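Wevudico handling group - fault review meeting
Minutes, 12 Aug 2019

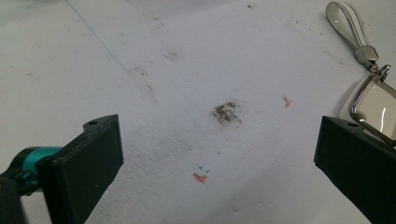 Fig. 1. Gripper fingers over the white test surface, keychain at upper right. Marks on the surface are discussed under item 2.

Present: Grethe Bjarnason (chair), Yannick Delaunay, Malte Lindemann, Raffaele Parisi (minutes)
Apologies: Charalambos Xenos

1. Previous minutes
Accepted with one correction. The spare finger set was ordered from Clirken, not Cokus.

2. Late release on small metal and leather items
Lindemann reported on the fault logged against the hand-held gripper. On a run of 500 grasps the fingers failed to open on command 7 times. In each case the operator had let go of the trigger and the fingers stayed closed for up to two seconds. The first failure was at grasp 376. No failures were logged before that point.

Delaunay asked if the item type mattered. Lindemann said the late failures were spread over keychains, clips and short straps, and he saw no pattern. The order of items was the same for the whole run, so wear or heat in the drive is more likely than shape.

Bjarnason raised the state of the test surface. It has a dark gray-brown smudge near the center, smaller gray smears, and orange-red and blue marks. Parisi asked if the dark mark could be material shed by the fingers. Lindemann could not say. The surface was not photographed before the run and there is nothing to compare against. Delaunay noted that the red and blue marks look more like ink or pencil and should be left out of the wear question.

Agreed: source of the dark mark remains open. It is not to be cited as evidence of finger wear in the fault report.

3. Safety
Parisi stated that a finger that stays closed is a pinch risk. In June an operator on the Messina bench pulled an item free by hand while the drive was still powered. No injury. The current work sheet does not forbid this.

Agreed: power off before any hand goes between the fingers. Runs stop at the first late release - no restart without a second person present.

4. Actions
Lindemann: open the drive housing, check the return spring and record the motor temperature over a full run.
Delaunay: fit a new surface and photograph it before first use.
Parisi: revise the work sheet and send it to Xenos for sign-off.
Bjarnason: hold the gripper out of service until the first action is closed.

5. Next meeting
In 7 days, same room. Lindemann to bring the removed parts.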